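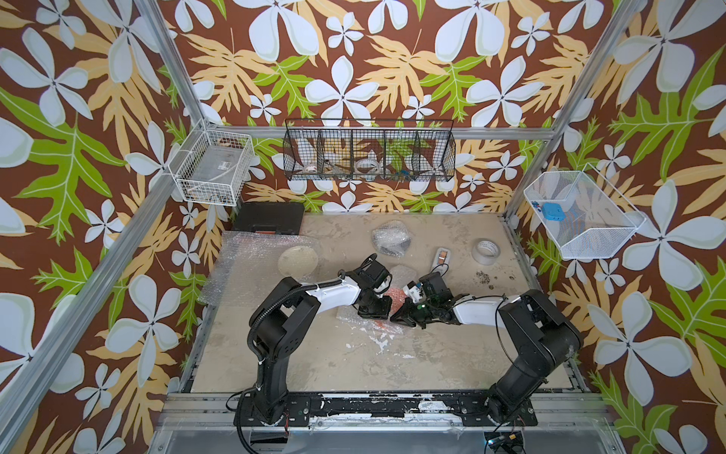 Lerkden Heritage Service is now accepting records for its register of domestic wallpapers. The register covers papers hung in homes, shops and halls across Lerkden and Cokosstead. Large florals are the group most often entered under the wrong heading, and the colours of the ground and the leaves are a better guide than the flowers. A paper such as this one, with white four- and five-petal flowers, yellow-orange palm-like leaves and lime-green serrated leaves on a dark brown ground, should be entered under "Floral, dark ground" and not under "Botanical, mixed".

2/ The register currently holds 1,966 entries. Of these, 504 have no recorded address. Residents who recognise a pattern from a former home are asked to write to the Service, quoting the entry number.

3/ Samples should be no smaller than a sheet of writing paper and should include one full repeat where possible. Please do not peel paper from a wall in order to submit it. Offcuts, unused rolls and pieces found behind cupboards or skirting are all welcome.

4/ Walls in older houses may carry several layers, and paint beneath them may contain lead. Owners planning to strip a room should have the paint tested first. The Service does not carry out testing.

5/ Wiremu Hinds has completed the entries for the Pandero Street terraces. The kitchens proved the most varied rooms, with washable papers hung directly over distemper in several houses. His notes can be read at the front desk.

6/ The Ahn bequest of pattern books is being catalogued by Aisyah Liew. The first 100 pages will be open to readers by appointment from March. The bindings are fragile, and photocopying will not be permitted.

7/ Correction to our January post: the fee for a reproduction licence applies to print runs over 1,000 copies. Schools and local history groups remain exempt.

8/ Enquiries about the register should be marked for the attention of Chang-ho Do. Replies are normally sent within three weeks.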